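**Arm on the prep line – three months in**

**pestle_58:** Our kitchen at Drinetham got its arm in June and I'm still grinning. It does the sauces, we do the plates. The setup was all planned on a simulated counter first, and I loved poking at that.

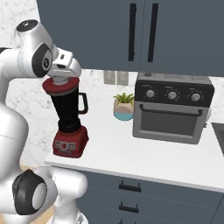 My shoulders are the big change. We blend for 500 covers, and I used to do every batch by hand. The simulated arm goes straight for the red lid on the blender, and lids were the job I hated most!

**Rillau_fan:** Nice for you, but our site cut a morning shift after theirs went in.

**pestle_58:** Fair, and I'd be cross too. Ours kept the hours and moved them – I'm on menus now.

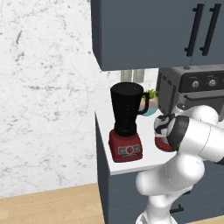 I've had two new soups on since then, and the manager asked for a third.

**gruv747:** Get the hours bit in writing. At Gruvville it was only a promise.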